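Talk notes, Stitwood library film night, September. Keep it under half an hour. Water on the LEFT this time.

## Opening

Hi everybody, thanks for coming out. I'm going to talk about sequels, and specifically why I keep paying to see them even though I complain the whole way home (ask my sister, she drives).

Start with *Magagula*. Hands up if you saw the first one? Okay, and the second? Wait for the groan.

I saw the first one when I was 16, in a theater with 647 seats and maybe a dozen people in them, and I loved it so much I stayed for the next showing. Didn't buy another ticket. Sorry, Filuvport Cinema!
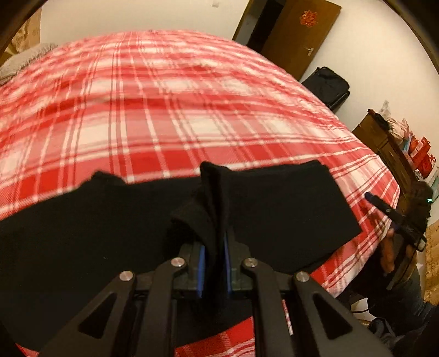 Part two came along nine years later, and all the stuff I'd liked was still in there, only louder. The ferry chase? Now there are two ferries. The grumpy uncle? He's got a catchphrase. I laughed at the catchphrase, I'm not made of stone, but I couldn't tell you one other thing he said.

## The Dutside problem

- *Dutside* ends with her closing the shop door and walking off. Great ending. We never find out where she's going.
- *Dutside 2* opens with where she's going. It's Cleveland.
- Nothing against Cleveland!! (pause, there's always somebody from Cleveland)
- Play the clip here, the short one, stop before the dog comes in.

Carleen Whitcombe and I have been arguing about this since we ran the college film club together. She thinks a sequel can't hurt the original, because the original is still sitting there on the shelf. I think it does something to my memory of it. I watch that shop door close now and I'm already thinking about the bus station.

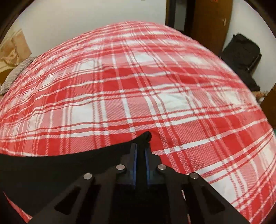 ## When it works

Don't rush this bit, I rushed it last time.

Sharon Mohamedi lent me her old fan newsletters, a whole box, and there's a letter in there from somebody who'd seen the third *Magagula* and liked it best. I thought that was nuts. Then I rewatched it, and okay, fine, it's pretty good! It's 100 minutes, it drops the ferries completely, and the uncle gets to be sad for a while. They made it with some 900 extras and you hardly notice them, it's mostly two people in a kitchen.

Read the letter out loud. Page is marked with the green tab.

## Questions

If it's quiet, ask what sequel they'd un-make. If somebody asks about the TV version, I haven't seen it, move along. Sharon has the sign-up sheet for next month, and she needs her box back before we leave.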